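Search tips
Enter keyword
Go

Working safely around a robot arm in a furnished room

These are the house rules we use at Batham when an arm is working in a bedroom or a guest room. Most of them came out of the first draft by Mitali Sarkar, and Afroza Biswas has added to them as things went wrong. They suit a light arm on a wheeled base. For anything heavier, follow the maker's manual and your own risk assessment first.

Before you switch on

Walk the route the base will take. Pick up cables, plugs, slippers and anything else small that is lying on the floor. Tape down any lead that has to stay.

Check that the stop button works with the arm powered but still. Press it, see the drives drop out, then reset. Do this at the start of every session, even if you only stopped for lunch.

Agree who holds the stop button. One person, named out loud. If that person leaves the room, the arm is paused until they come back.

Keep 5 sheets of the log with the arm. When they are full, file them with the service record and print more.

Speed and reach

Set the slow speed limit before the arm goes near furniture. Ours is 100 millimetres a second at the fingertips, and it stays there for new rooms until Shahram Dehghan or Habibur Munasinghe has signed the sheet. Free movement in the middle of the floor can be quicker, but nobody should be within reach of it.

Keep the fingers closed when the arm is travelling. Open fingers catch on bedding, curtains and cords, and a coiled phone cord will stretch a long way before anyone notices.

Drawers and bedside tables

Empty a drawer before you practise on it. Pull it by hand first so you know how far it runs and whether it has a stop. Round tables with curved drawers need extra care - the front swings away from a straight pull, and a light table will shift with it. 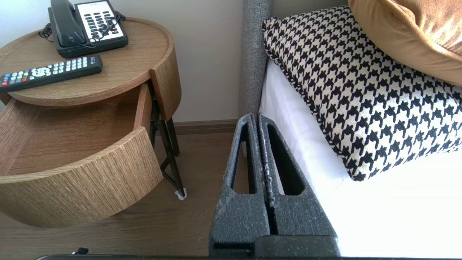

Leave the drawer open only as long as the job needs it. An open drawer sticks out past the tabletop at knee height and is easy to walk into while you are watching the arm.

Phones, remotes and lamps on the tabletop should be logged before the session and put back in the same place after it. Glasses of water come out of the room altogether.

Wiping down

Wipe the fingers with a dry cloth before work on white bedding. Look along the inner edges too. Replace finger pads after 2000 grips or when they look worn, whichever is sooner, and write the change in the log.

Bed linen used for practice is washed separately and does not go back on a guest bed.

If something goes wrong

Press stop. Leave the arm where it is, even if it is holding something, until you have written down its position. Support the arm with one hand before you release the brakes - it will drop.

Contact Batham | Copyright Batham | Back to top

We use cookies to remember your settings. Accept | Manage cookies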